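Perkidach: folding runs, house rules and data card

Hi! I'm Kaede Oda, and I look after this set. Perkidach is 43 sessions of two arms working on garments out of a basket, recorded at our Ichikawa bench in August. Most of this file is the rules we recorded under, as those are what people write to me about (please keep writing, I do like it).

What's in the folders

Nearly 2,000 clips, sorted by session. Each session has a fixed view, the wrist views, joint logs and a notes.txt. Tatsuya Yagi wrote most of the notes, so expect abbreviations. "LG" is left gripper, "BK" is basket, and I'm still asking him about "zz". 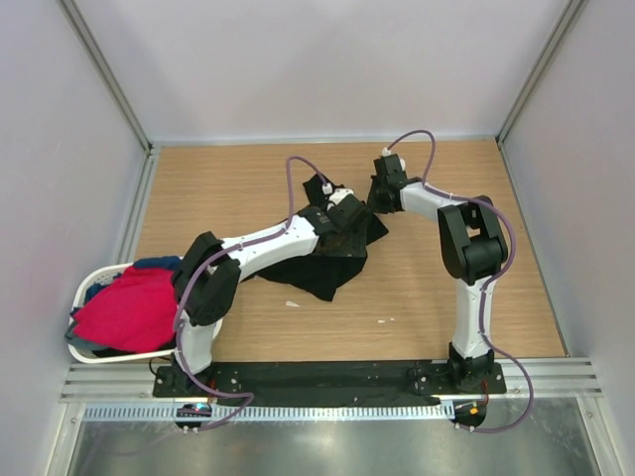
Left gripper on a black garment, right one close by. Fixed view.

Rules while the arms are powered

1. Hands stay outside the walls. If a sock needs rescuing, hit stop first, wait for both arms to settle, then reach in.

2. Speed is capped at 70 percent of what the controller allows. Menudik, our older set, had no cap and I regret it - the logs are a pain to compare.

3. Cables get looked over before each session. Follow each purple run from the wrist back past the elbow and down to the base. You want slack at every joint and no kinks.

4. One garment on the table at a time. The rest wait in the basket, even when you're in a hurry and it's nearly lunch.
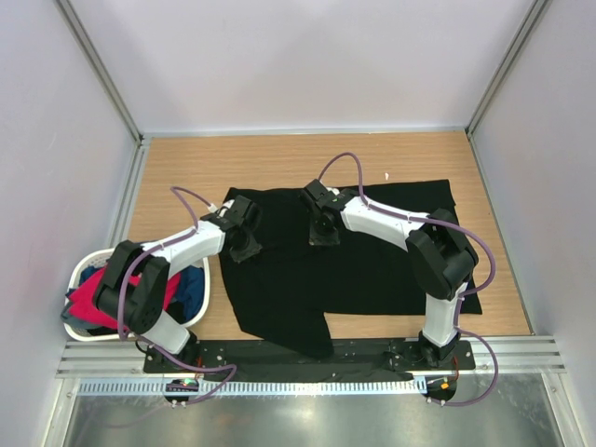
5. Never straighten cloth by hand in the middle of a clip. A bad fold is still a good clip! Label it "failed" and keep it.

6. After 7 failed grasps in a row, end the clip and write down why.

Between sessions

Look at the table before you start again. Little white bits collect on the wood, and they show up much better from the wrist than they do from the fixed view, so check that feed too.

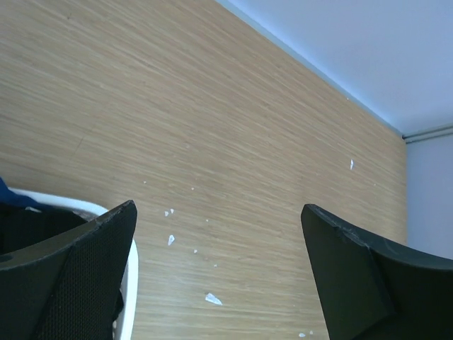 Our rule is to wipe down between sessions and never during one, and to put "bits" in the notes if you recorded with them there. Please don't filter those clips out without looking at them first. Kevbridge, our loader script, keeps them in by default and has a --skip-bits flag if you really want them gone.

Known problems

Session 12 has no right wrist view. Sessions 30 and 31 have their notes swapped (my fault, fix coming).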